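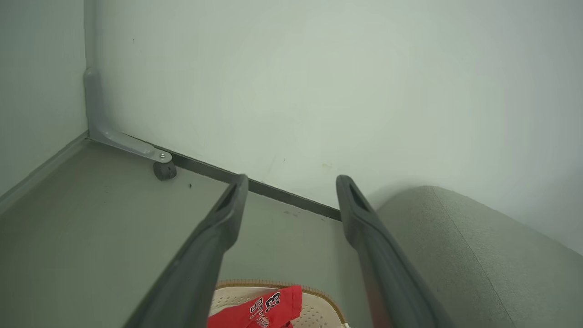

Vue de poignet : pince à deux doigts ouverte, textile rouge portant le numéro 53.

Accueil | Robots | Ateliers | FAQ | Contact

Ce site utilise des cookies de mesure d'audience. Accepter | Refuser | Paramétrer

Robots et tâches courantes : questions fréquentes

Un robot peut-il ramasser le linge qui traîne ?

Oui, dans des conditions bornées. La saisie d'un vêtement isolé, posé sur une surface dégagée et de teinte contrastée, est la partie la mieux maîtrisée. Sur le banc Teshome, qui enchaîne des ramassages de textiles en pièce meublée, la version de septembre a effectué 484 essais ; 79 % se sont terminés par un dépôt dans le bac sans intervention. Le critère est strict : un vêtement dont une manche dépasse du rebord est compté comme échec.

Pourquoi un tissu est-il plus difficile à saisir qu'un objet rigide ?

Une tasse a une géométrie fixe. Un maillot en tas n'en a pas : sa forme change à chaque contact, et les lettres imprimées se déforment avec les plis, ce qui prive la vision d'un repère stable. Le logiciel cherche donc un pli saillant, y place les deux doigts et referme. Si le pli glisse, il faut recalculer la prise sur une forme nouvelle. Les assises rembourrées ajoutent une difficulté — elles s'enfoncent sous la pince et faussent l'estimation de hauteur.
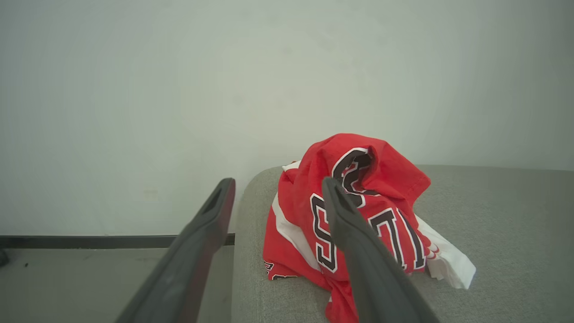

Le robot sait-il plier ?

Mal. Le pliage suppose d'abord un dépliage, c'est-à-dire la localisation de deux coins ou de deux coutures. Sur un t-shirt présenté à plat, les résultats sont corrects. Sur un vêtement sorti d'un tas, la plupart des systèmes évalués abandonnent ou livrent une pièce à reprendre à la main. Prula, le module de pliage de Mekley, demande une table libre et n'accepte pas les textiles à plusieurs épaisseurs.

Combien de temps faut-il par pièce ?

Une personne met quelques secondes. Le Skomer, plateforme à deux bras avec caméras de tête et de poignet, met 38 secondes en moyenne entre la détection et le dépôt. Le mouvement du bras représente la moindre part de cette durée. Le reste va à la perception, au choix du point de prise et aux reprises. Relever la vitesse des bras ne change donc pas grand-chose tant que le taux de reprise reste au même niveau.

Faut-il ranger la pièce avant de laisser travailler la machine ?

En partie. Le bac doit se trouver dans la zone atteignable par au moins un bras et ne pas être poussé sous un meuble.
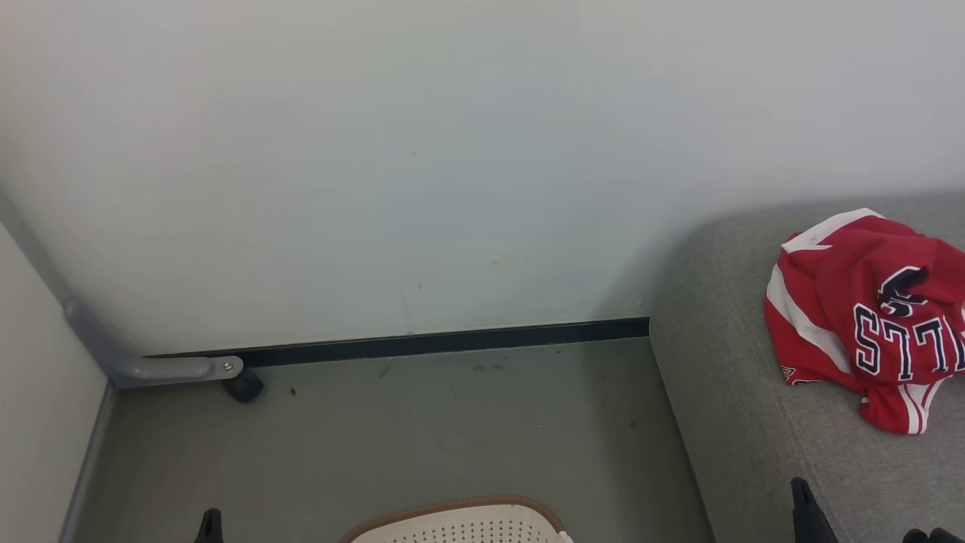
Un récipient léger peut aussi se déplacer lorsqu'un doigt en touche le bord. Deux solutions sont employées : le lester, ou le maintenir avec un bras pendant que l'autre dépose. La seconde immobilise la moitié de la machine mais évite toute préparation. Les sols clairs et uniformes facilitent la détection ; les petits débris sont en général ignorés, volontairement, par un seuil de taille.

Les mêmes machines conviennent-elles à un atelier ?

Pour le tri de chiffons, de housses ou de vêtements de travail, oui, à cadence réduite. L'atelier offre un avantage : l'emplacement des bacs est fixe. Il faut compter quelque 50 démonstrations par nouveau type de textile avant d'obtenir un comportement régulier. Les pièces grasses restent exclues, à cause du glissement entre les doigts.

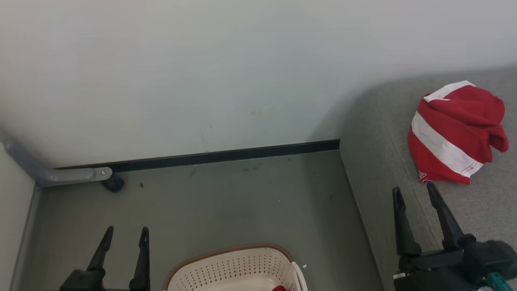 Vue de tête : textile rouge et blanc sur l'assise grise, panier perforé au sol, pinces ouvertes.

Que se passe-t-il en cas d'échec ?

Le robot rouvre la pince, recule et tente une nouvelle prise. Après trois tentatives, il s'arrête et envoie une notification. Le seuil est réglable, mais au-delà de cinq les essais supplémentaires aboutissent rarement.

Peut-on le laisser fonctionner sans surveillance ?

Pas encore pour un logement occupé. La présence d'enfants ou d'animaux impose un arrêt que les capteurs actuels déclenchent trop souvent pour un usage continu. En atelier, une zone délimitée suffit.

Partager (12) | Commentaires (3)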